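Mumstead Community Orchard
Progress report to the Khondokar Fund, 13 Dec 2020

What a season it's been! When we last wrote, in June, the lower field was mostly nettles and the well pump had just given up. We now have 22 young apple trees in the ground, all staked and mulched, and the old pear by the gate has been pruned properly for the first time in years (it looks a bit bald, but it'll come back).

The deer fence took longer than planned. Posts arrived from Senix in two deliveries, the second one four weeks late, so we planted the top rows first and put wire cages on them. We lost two trees to browsing and have replaced both out of the contingency line. The fence is now closed on all sides and we're very happy with it.

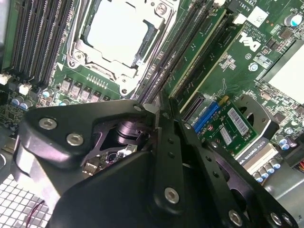

One neighbor wrote to us that she'd been against the fence from the start and still thinks the east gate should be wider, since a wheelbarrow only just gets through, but that she'd like to adopt a row if any are left. There are! We've moved the gate up the list for spring and will widen it when the ground dries out.

The grafting day at Kineo Hall had 12 people signed up and had to be postponed. We'd love to run it in late winter instead – the scion wood is already promised – and would like your okay to carry that part of the budget over.

Still to do: the rain barrels, the row labels and a second load of wood chips.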